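Junari Hand-Held Gripper Kit

Product number 804
Page last revised 1 November 2023

The Junari is a hand-held two-jaw gripper supplied as a kit of parts for assembly at home or in a shared workshop. It records how a person takes hold of everyday objects, so that the recordings can later be used to train a robot arm fitted with the same jaws. The kit was designed by Itsuki Oshima and is produced in small runs at the Skolside shared workshop.

Contents of the kit

Two jaw frames, black
Linkage arms, black plastic, with cutouts
Rivets, silver finish
Two finger pads with blue textured gripping surface
Handle, trigger and return spring
Camera bracket with fasteners
Printed assembly booklet

The camera is not included. The bracket accepts most small action cameras fitted with a wide lens. Builders who own a 3D printer may order the hardware pack alone and print the plastic parts from the files provided with it.

Assembly

Assembly requires a rivet setter, a small file and a set of hex keys. Members of the Skolside workshop may use the tools kept there without charge. The linkage arms should be dry fitted before any rivet is closed. A rivet that has been closed too tightly will cause the jaws to drag, and it must then be drilled out and replaced. Spare rivets are packed in a separate bag.

The finger pads are attached last. The jaws should be opened and closed by hand several times before the pads are pressed into place, and the textured surfaces must face each other. The jaws open to a maximum of 105 mm.

Use with clothing and bedding

Soft goods are among the most demanding materials for a two-jaw gripper. The home sessions carried out with the Junari therefore include padded jackets, fleece linings and quilted covers, handled on an ordinary bed among other household items. A padded garment should be approached with the jaws open and the fabric between them. Where a garment has a raised collar, this is often the easiest place to begin. Snap buttons and zippers should be kept clear of the finger pads, as repeated contact will wear the texture. 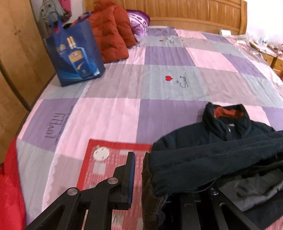 Care and replacement parts

Pads may be wiped with a damp cloth. Solvents must not be used. Lint from fleece collects in the linkage and should be removed with a soft brush after each session. Replacement pads are sold in sets of 2 under the name Clavside and fit all versions of the kit.

The return spring was changed in October. Owners of earlier kits who find the trigger stiff may request the new spring from the workshop, and the booklet supplied with it describes the exchange.

Ordering

Kits are made to order and are normally ready for collection or shipment within 30 days. Orders and technical questions should be addressed to Haris Omerović at the Skolside workshop, with the product number given in the subject line. Schools and clubs ordering more than one kit are asked to state whether printed booklets are needed for each.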